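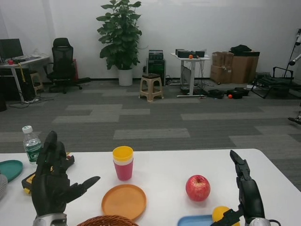
Could the same arms be put to use in an ordinary kitchen, one visitor to the February open day at Trerham wanted to know, or would the kitchen have to be rebuilt for them? The question was raised in several forms during the afternoon and has shaped the outline of work for the next period.

2 min read | 7 shares

The open day was held on a Tuesday as the public component of the Drullex project, supported by the Morsy Fund. Attendance was 74, including staff from two regional home-care services. Visitors were received in small groups and each group was shown the table-handling task, followed by a short discussion with the team.

The task uses common household items: fruit, cups, a plate, a tray and a basket. The robot works with both arms at a white table, and the items are not fixed in place.
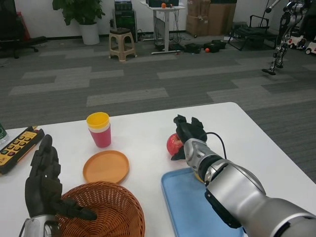

Jusum Project Office

Handling of the apple drew the most interest. The right arm is responsible for grasping it, while the left hand is kept at the rim of the basket. Visitors from the home-care services asked about grip force and about softer fruit, which has not yet been tested. The cups were included in the layout but not in the scheduled task.

Two matters require attention before the next demonstration. The changeover between groups took longer than planned - roughly seven minutes each - and the spoken explanation was difficult to hear from the rear of the room. Both will be addressed within the existing budget. 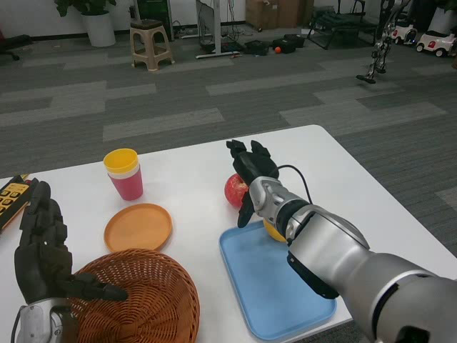
The team also proposes to give visitors a printed sheet setting out each stage of the task, as many asked what the robot would do next. A draft will be sent to the Fund for review with the next financial statement.

Spending remains in line with the approved schedule. No change to the scope of the project is requested at this time.

2 comments

Attended the afternoon session with my father. We would have liked more time for questions.

Will the printed sheet be available in French as well?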